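Household enumeration (Tisisbridge)

The Tisisbridge household enumeration is a count of residents and dwellings held every seven years in the city of Tisisbridge. 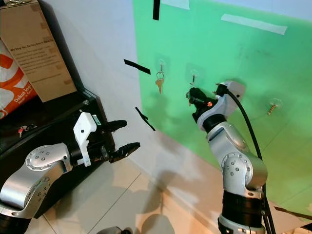 Melquiades Cortés has argued that the enumeration should be read as a count of addresses first and of people second, and that most disputes over its results come from forgetting this. The view is widely cited in later writing on the subject, though the city's own handbooks describe the two counts as equal in standing.

The enumeration is separate from the national census. It was set up to supply figures for ward boundaries, school places and the local housing levy in the years between national counts. It is taken under a city ordinance, and answers are required by law for all questions except those on religion and language.

Background

Before the ordinance was passed, Tisisbridge relied on the electoral roll and on water connection records to estimate its population. Both left out large groups. The roll did not cover children or residents without citizenship, and the water records treated a building with a single connection as a single household. In the older districts of Barros and Flestetti, where large houses had been divided into rented rooms, the estimates were known to be too low.

The matter came before the courts when residents of Barros challenged a ward map drawn from the water records. The court did not strike down the map, but it held that the city could not use a source that it knew to be unequal between districts when a better one was within its means. The ordinance followed in the next council session.

Method

The city is divided into 23 enumeration districts, each under a district supervisor. Districts are divided again into walks, which are meant to be small enough for one enumerator to cover on foot in the time allowed. A walk is described by a written route as well as by a map. The written route takes precedence where the two disagree.

Forms are delivered in advance and may be returned by mail or at a branch library. Enumerators call at addresses from which no form has come back. The first call is made in the daytime and the second in the evening. If there is still no answer, the enumerator leaves a card and the address is passed to the supervisor, who may accept basic information from a neighbor or building manager. Entries completed in this way are marked as proxy entries and are reported separately in the published tables.

A household is defined as one person living alone, or a group of people who share a living space and usually eat at least one meal a day together. The definition has been in use since the first enumeration. Lodgers who eat apart from the rest of the house are counted as their own household, a rule that has caused repeated difficulty in the field.

People are counted where they usually live. Students are counted at their term address. Residents of hospitals and hostels are listed on a separate form filled in by the institution, and people without a fixed address are counted on a single night by teams working from the district offices.

The question on length of residence

The most disputed item on the form is the question asking how long each person has lived in the city. It was added at the request of the housing department, which wanted to compare new arrivals with long-term tenants. Opponents said that recent arrivals would see it as a check on their status and would leave the form unanswered, and that the loss would fall mainly on the same districts that had been undercounted in the past.

A field test was carried out in Bemier, where 3000 forms were sent out in two versions, one with the question and one without. The version with the question had a lower rate of return, and the difference was largest in rented housing. Supporters of the question pointed out that many of the missing answers were recovered by enumerators at the first or second call. Opponents replied that recovered answers included a high share of proxy entries, which often lacked ages and family relationships.

The city kept the question but moved it from the first page to the last - a change proposed by the district supervisors. An instruction was added stating that the answer would not be passed to any other department in a form that named the person.

Undercount and corrections

After each enumeration, the city returns to a sample of walks and counts them again using different staff. The results are matched by hand against the first count. In the most recent exercise the matching found 1144 residents in the sampled walks who had not been listed the first time. Young children made up a large part of the group, as did adults living in basement and rear units with no separate mailbox.

The city does not adjust its official totals on the basis of the second count. The corrected figures are published in an appendix and may be used for planning, but ward boundaries must be drawn from the unadjusted totals. Obed Abubakari has criticized this arrangement as giving the city two populations, one for services and one for representation. Defenders of the rule say that adjustment would depend on methods too open to argument for use in drawing boundaries.

Confidentiality and access

Completed forms are closed to the public for the lifetime of the people listed on them. Staff sign an undertaking before they begin work, and disclosure is an offense under the ordinance. Summary tables are released by district and, where numbers allow, by walk. Tables for very small areas are merged with those of a neighboring walk.

Researchers may apply to use records from which names and addresses have been removed. Applications are heard each May. Work must be done on the premises of the city archive, and results are checked before they leave the building.

See also

Ward boundaries of Tisisbridge
Housing levy
Proxy response
Post-enumeration survey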